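Section 3: Safe handling of dishes and breakables

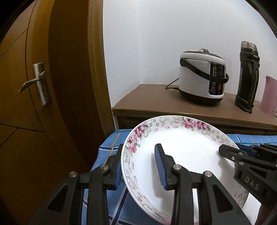 This section applies to all hand-held gripper work with plates, bowls and cups at Gamness sites. Read it with Section 2 (Daily checks). The operator is responsible for following it, even when a second person is helping.

Before you start

1. Look over the finger pads on both grippers. Replace any pad that is torn, loose or greasy.
2. Open and close the jaws fully 3 times. Stop if a jaw sticks or a pivot screw has backed out.
3. Check each dish for chips and cracks. Put damaged dishes in the reject bin and do not use them.
4. Move power cords away from the work surface. Unplug kettles and cookers nearby and let them cool.
5. If there is a door beside the work area, fix it so it cannot swing into your arm.

Note: A cloth under the dish is allowed. Smooth it flat, and keep the dish away from any part that hangs over an edge.

Picking up a plate

6. Bring the first gripper in low, with one jaw under the rim and one jaw on the inside.
7. Close slowly until both pads touch. Squeeze only enough to stop the plate from sliding.
8. Bring in the second gripper before lifting a plate onto its edge or turning it over.
9. Keep the plate over the work surface at all times.

CAUTION: Do not let bare plastic or metal touch the glaze. Grip on the pads only.

CAUTION: If a plate slips, let it fall. Do not reach for it with your free hand.

After a break

10. Stop work and set both grippers down.
11. Sweep up all pieces, then wipe the surface with a damp paper towel.
12. Write the break in the site log, using form 14.

Note: Operators at the Voltudville site send a copy of form 14 to Delwyn McAlister by the end of the shift. Tipoki sites keep their own log.

Pad part numbers are listed on page 73.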